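Ticket 169
Project: Menzies, tabletop demos
Opened by: Saadet Yalçınkaya
Assigned to: Güven Demirtaş
Status: open, waiting on retest

Problem
Demos of the bottle task from the Lornholm table are being rejected at import. The log says "gripper width out of range" on 83 episodes. Episodes with the cup or the red box load fine.

Steps to reproduce
Load any bottle episode from the July batch into Brustus and run the width check.

Güven, 10:40
Checked the calibration file. Closed width is right, open width is too small. The fingers flex a lot when they wrap something as thick as a bottle, so the reading goes past the limit. Please redo the open/close sweep with nothing between the fingers, then record 2 short bottle grasps.

Saadet, 14:15
Sweep redone and new file uploaded. Same table, same objects. I held each grasp for a few seconds before lifting. One of the two still trips the check, right at the start of the lift.

Güven, 15:05
Looks like a time offset between the width signal and the video. Leave the raw files where they are. I'll shift the signal and rerun the whole batch. No need to record anything else until then.

Attachments (2)

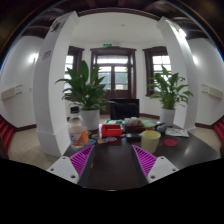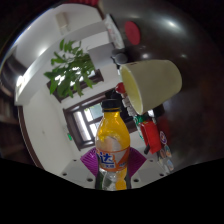 First: fingers open over the table. Second: bottle between the fingers.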